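Recipe testers wanted for a soup and supper project, September start

Posted Sunday, July 22, 2018

I have been writing a food blog called Firnis for long enough that people have started asking when the book is coming. The book is coming. It has a title, a publisher with patience, and 33 recipes that I am certain work in my kitchen, with my cooker, my chipped measuring jug and my habit of tasting everything until there is a third less of it than the recipe claims. What I need now are other kitchens.

So I am looking for home cooks to test recipes from September until the end of the year. Please read the whole of this before writing to me. The last time I asked for testers I got a lovely email from a man who wanted to know whether he could test the soups but without any onion.

What the book is

Food I ate on trains, in station buffets and in other people's flats, cooked again at home and argued with. There are soups, a good many dumplings, things on toast, four cakes and one pickle that divides the household. Nothing in it needs a water bath or a blowtorch. A few recipes need an afternoon, and I have tried to say so in the first line, having been caught out myself by the words "leave overnight" at six in the evening with guests on the stairs.

What you would be doing

You will get two recipes a month. You cook each of them once exactly as written, and you fill in a form. The form is short. It asks what went wrong, what you had to guess, how long it really took and whether the people you fed asked for more or went quiet.

"Exactly as written" is the part that people find hard. If the recipe says to fry the leeks for twelve minutes and they look done at eight, I want you to fry them for twelve minutes and then tell me, with as much bitterness as you like, that I have ruined your leeks. If you swap the dill for parsley I learn how the recipe tastes with parsley, and that is a different recipe. You are very welcome to cook it again your own way afterwards. I will even read about it.

I would also like one photograph of the finished dish, taken on whatever you have. It won't be published. I only want to see whether your dumplings look like my dumplings.

Who I am looking for

Ordinary cooks. If you have worked in restaurants, that's fine, but you may know too much to be useful for the easier recipes, and I may give you the strudel.

I would especially like to hear from:

People with electric hobs, as mine is gas and I suspect several of my timings are nonsense on anything else.

People with very small kitchens. If your chopping board has to balance on the sink, you are going to be honest about how many bowls I have asked for.

Anyone who has never made a dumpling and is a bit frightened of them.

Anyone who cooks for children, or for adults who eat like children.

People who don't live near a big town. I need to know which ingredients are a nuisance to find. There is a smoked plum in one recipe that I buy by the bag from a shop called Enetti, and I have been told, firmly, that this isn't a normal thing to have within walking distance.

You don't need to have a blog, and you don't need to own scales that measure fractions of a gram. You do need scales. I am sorry, but I am not going back to cups.

Diets and allergies

Tell me at the start and I will only send you what you can eat. Vegetarians will have plenty to do. Vegans will have a thinner time of it, as the cakes are a lost cause, but most of the soups are fine. If you can't have wheat, I can offer you the soups, the pickle and my sympathy about the dumplings.

What you get

Money for ingredients, paid when the form comes in. Keep your receipts, and please don't send me the one with the wine on it unless the recipe had wine in it. Your name in the back of the book, spelled correctly. A signed copy when it's printed, and an invitation to a supper at the Chin rooms, where I will cook and nobody will have to fill anything in.

You won't get a wage for this, and I would sooner say so here than in the fourth email. If you can't spare the time without being paid for it, that is a perfectly sensible position and I won't think less of you.

The paperwork

There is a one-page agreement that says you won't post the recipes online before the book is out. You can say that you are testing. You can say that you made soup. You can complain about me in general terms. The forms go through a site called Jokix, which I didn't choose and which logs you out if you pause to think, so write your notes somewhere else first and paste them in.

King-fai Wei is looking after the testers this time. He edited the first draft of the book, cutting the introduction from 700 words on a delayed train to a single paragraph, and he is better than I am at answering messages. If you have a question about receipts, forms or dates, it goes to him. If you have a question about whether the dough is supposed to look like that, it goes to me, with a picture. It probably is supposed to look like that.

How to apply

Send an email through the contact page with "Tester" in the subject line. Tell me:

Where you live, roughly. A county will do.

What sort of hob and oven you have, and whether you trust the oven.

How many people you usually cook for.

Anything you can't or won't eat.

The last thing you cooked that went badly, and what you did about it.

I care most about the last one. Please don't tell me about a triumph. Two applicants for the previous round sent me descriptions of their sourdough, with crumb shots, and I felt as if I were being interviewed. The person I took on straight away had set fire to a tea towel and served the rice regardless.

Keep it under 600 words. I had 319 emails last time, read all of them, and by the end could no longer remember what I thought about lentils.

I will write to everyone before the first recipes go out, including the people I can't fit in. If you tested for me before, you don't need to apply again. Just say you are still willing, and whether you have forgiven me for the cabbage.

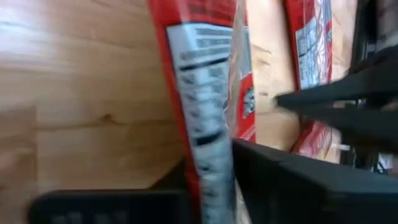 A red bag, blurred, up against the wood.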